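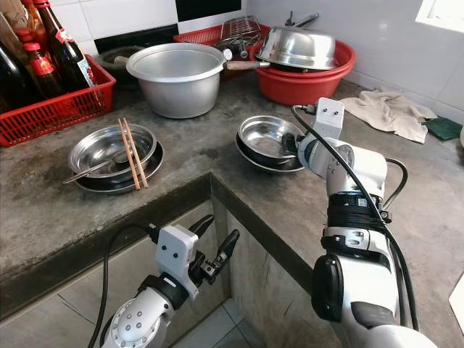
コンクリートのカウンターとステンレスのボウル、箸とスプーン

448分の映画を一日で観るとき、休憩と座席はどうするのが正解ですか?

みんなの映画相談 > 映画館・上映 > 長尺作品
投稿者:ねじまき堂

オウズハン・タシュデミル(Oğuzhan Taşdemir)監督の「Ateş」が、11月にトロナノ(Tronano)で全編一挙上映されると知って、勢いでチケットを取ってしまいました!ずっとスクリーンで観たかった作品なので、取れた瞬間に台所で小躍りしました。

ただ、落ち着いて上映時間を見たら448分です。これまで映画館で観た一番長い作品でも4時間ちょっとなので、未知の世界です。公式の案内には「全9章、第3章と第6章のあとに休憩各30分」とだけ書いてあります。

教えていただきたいのは次のようなことです。

・休憩が2回しかないのですが、章の切れ目で席を立っても大事な場面を逃しませんか。そもそも章の切れ目は見てわかるものでしょうか。
・座席は通路側にすべきか、真ん中にすべきか。いまは後方のほぼ中央を押さえていて、前日までなら変更できます。
・予習はしたほうがいいですか。監督の前作「テルソープ(Tellthorpe)の冬」は未見です。デンダムネス(Dendamness)という港町が両方に出てくると聞いて、順番が気になっています。ネタバレはできれば避けたいです。

ちなみに体力は人並み、腰は人並み以下です。一人で行きます。長い映画を観慣れている方、あるいは「Ateş」をすでにご覧になった方、どんな小さなことでもうれしいのでよろしくお願いします。

補足:配信で先に第1章だけ観ておく、というのも考えたのですが、配信自体が見つかりませんでした。

北の映写窓 さんの回答
ベストアンサーに選ばれました

うらやましい!まずそれを言わせてください。私は前回の一挙上映に行きました。終わってロビーに出たら外が真っ暗で、足元がふわふわして、そのまま駅を通り過ぎて隣の駅まで歩いてしまったくらい良かったです。

順番にお答えします。

章の切れ目ですが、はっきりわかります。各章の終わりに画面が暗くなって、海の音だけがしばらく続きます。そのあと章の番号が出ます。この暗転がけっこう長くて、慣れたお客さんはここでさっと立っていました。ただし第4章から第5章のつなぎだけは例外で、暗転がほとんどなく、いきなり船の甲板に切り替わります。そこで立つのはおすすめしません。第5章の冒頭は、私にとって全編でいちばん好きな場面です。何が起きるかは書きませんが、絶対に座っていてください!

トイレは休憩に入ったらすぐ行くか、残り10分を切ってから行くか、どちらかです。真ん中の時間帯は列が階段まで伸びていました。私は1回目の休憩で律儀に並んでしまい、食べるものを食べる時間がなくなりました。2回目は先にロビーの隅でおにぎりを食べて、あとから行ったらすんなりでした。

座席は、いま取っている後方中央のままでいいと思います。通路側が安心という気持ちもよくわかるのですが、この作品は横に広い構図がとても多くて、画面の両端で別々のことが起きていたりするんですよね。16ミリで撮られているので粒子も見どころで、後ろすぎるともったいない。トロナノのあのスクリーンなら、後方といっても最後列でなければ粒子の感じはちゃんと届きます。最後列でしたら、一つか二つ前に変えてもいいかもしれません。

腰については、薄いクッションより丸めたバスタオルが便利でした。背中に当てたり膝の下に敷いたり、章ごとに形を変えられます。靴は脱いでも怒られませんが、冷えるので厚手の靴下を。11月の館内は前半がひんやり、後半は人の熱で暖かくなったので、脱ぎ着できる上着があると助かります。 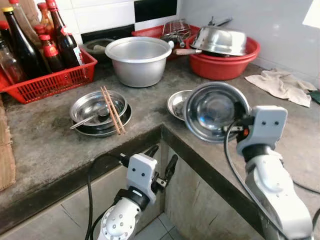
重ねたステンレスの器と、上に渡した木の箸

予習の件。「テルソープの冬」は観なくても大丈夫です。お話はつながっていません。デンダムネスは両方に出てきますが、時代が違うし、同じ人物も出てきません。ただ、「Ateş」を先に観てから「テルソープの冬」に戻ると、坂道の見え方ががらっと変わるという楽しみがありまして、私は今回のねじまき堂さんの順番のほうがむしろうらやましいです。まっさらで行ってください。

一つだけ予備知識を入れるなら、題名はトルコ語で「火」のことです。これだけ知っていれば十分で、あとは監督が全部見せてくれます。

あ、それから、第1章はかなりゆっくりです。会話も少なくて、ここで「自分に448分は無理かも」と思う人がいるはずです。私も思いました。第2章の市場の場面に入ったら急に呼吸が合ってくるので、そこまで待ってみてください。眠くなったら寝てしまっても平気です。隣の席の方は第7章でぐっすりでしたが、最後は身を乗り出していました。

楽しんできてください!感想もぜひ読みたいです。

質問者からのお礼コメント(ねじまき堂)

詳しくありがとうございます!第4章と第5章のあいだ、肝に銘じます。座席を確認したら最後列の二つ前だったので、そのままにします。バスタオルは思いつきませんでした。さっそく家で丸めて座ってみたら、かなりいい感じです。テルソープのほうは帰ってからの楽しみにとっておきます。

mokumoku_16 さんの回答

水分を控えれば余裕。通路側一択です。

自分は長い映画は必ず通路側で、コーヒーは当日の朝から飲みません。「Ateş」は観ていませんが、同じくらいの長さのやつは何本か行きました。後半になると結局みんな立つので、気にしなくていいと思います。

かもめ食堂の裏口 さんの回答

北の映写窓さんの回答がすばらしいので、もう書くことがほとんどないのですが、好きな作品なので混ぜてください!

水分を控えるという意見には少しだけ反対です。私は以前それをやって、後半に頭が痛くなり、いちばん楽しみにしていた第8章をぼんやり過ごしてしまいました。ひと口ずつこまめに飲んで、休憩で必ず行く、が私には合っていました。体質もあるので無理のない範囲で。

食べ物は、音がしなくて匂いのないものを休憩中に。トロナノはロビーなら持ち込みの飲食ができましたが、客席は飲み物だけでした。いまは変わっているかもしれないので、窓口で聞いてみてください。売店の焼き菓子は1回目の休憩で売り切れました。くるみのが本当においしいので、開場してすぐ買っておくのがいいです。

あと、パンフレット!あらすじが最後まで書いてあるので、上映前に開かないほうがいいです。私は第3章のあとの休憩でうっかり開いて、ある人物の行く先を知ってしまいました。いまだに悔しいです。逆に、巻末のタシュデミル監督のインタビューは、観終わってから読むと最高です。デンダムネスの灯台を撮るために霧を何日も待った話が載っていて、帰りの電車で二度読みました。

それと帰りの時間ですが、本編448分に休憩が2回で合わせて1時間、開映前の挨拶が入ることもあります。朝の回でも終わるころには夜なので、終電が早い方面でしたら先に調べておくと安心して最後まで浸れます。エンドロールの途中で曲が変わるので、そこまで残ってくださいね。

返信(ねじまき堂)

パンフレットの件、危なかったです。休憩中に絶対読むタイプです。袋ごとテープで留めておきます。くるみの焼き菓子も狙います!

返信(北の映写窓)

エンドロールの曲、書き忘れていました。あの曲が変わるところで私は泣きました。かもめさん、ありがとうございます。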